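Progress report to the fund manager: Lustside Home Textiles Reuse Scheme, second period

Prepared by the scheme office. Covers the months up to the end of October.

You asked for a plain account of whether the scheme is doing what the bid said it would. My short reply is that parts of it are, and that the parts we hear most about are the ones with the weakest evidence. The scheme takes in used cushions, pillows, throws and other knitted or woven household goods, sorts them, and passes on what can be used again. 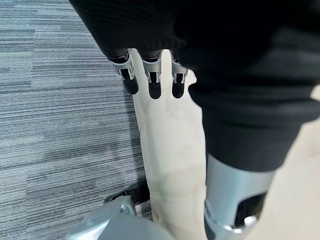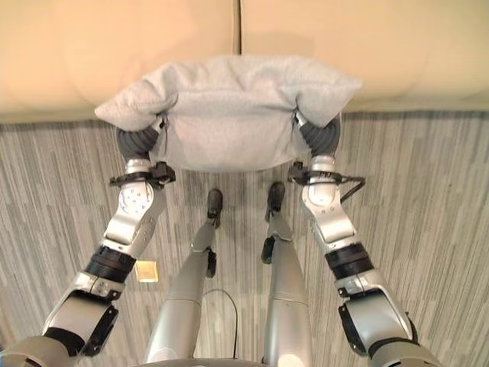
A dark knit and a light grey pillow.

1. What came in

We logged 391 bags in the period. The bid talked about weight and we are still counting bags, so the figure can't be set against the target. A bag may hold one double duvet or a dozen cushion covers. I raised this in the last report and was told scales were on order. They came in October and are in use on Mondays only, when the larger sorting room is open.

Of the 19 collection points listed in the bid, 12 are working. The other seven exist on the map and on the leaflet. Two have a bin but no agreed pick-up day, and the rest have neither. I would ask that the leaflet is not reprinted until this is put right.

2. What went out

Throws and blankets move quickly. Pillows do not. Most charities on our list won't take a used pillow at any price, and the few that will want it washed and bagged first. Washing costs us more than a cheap new pillow costs in the shops. The bid assumed this would even out with volume. I can't see how it would, as each pillow still takes up the same space in the machine.

Statura has taken the unsaleable fillings for shredding. They have been prompt and easy to deal with. We have no paperwork showing what the shredded filling is then used for, and the claim on our web page that it is "given a second life" should come down until we do.

3. The Flikia booking tool

Households are meant to book a doorstep pick-up through Flikia. Take-up is low. The people who do use it mostly ring the office afterwards to check the booking has gone through, so it has added to the phone work. The supplier's own summary calls the launch a success, on the grounds that the page gets visits. I would rather see bookings kept, and have asked for that number twice.

4. Repair sessions

The sessions at the Pavlović hall are well liked and I have no quarrel with them. People learn to darn, replace a zip and restuff a flat cushion. Whether this keeps anything out of the bin is another question. The feedback form asks if people enjoyed themselves. It should ask what they brought, whether it got mended, and if they would have thrown it away otherwise. A new form is drafted.

5. Spending

Within budget, mainly through not having opened the missing collection points. This should not be read as a saving. Van hire is over, and will stay over while pick-up rounds are planned by hand.

6. Requests

Please agree to drop pillows from the doorstep service from the start of the next period, and to move that money to washing throws and blankets.

Please also hold the next payment for Flikia until the bookings figure arrives.

The full bag log and the van invoices are attached as separate files.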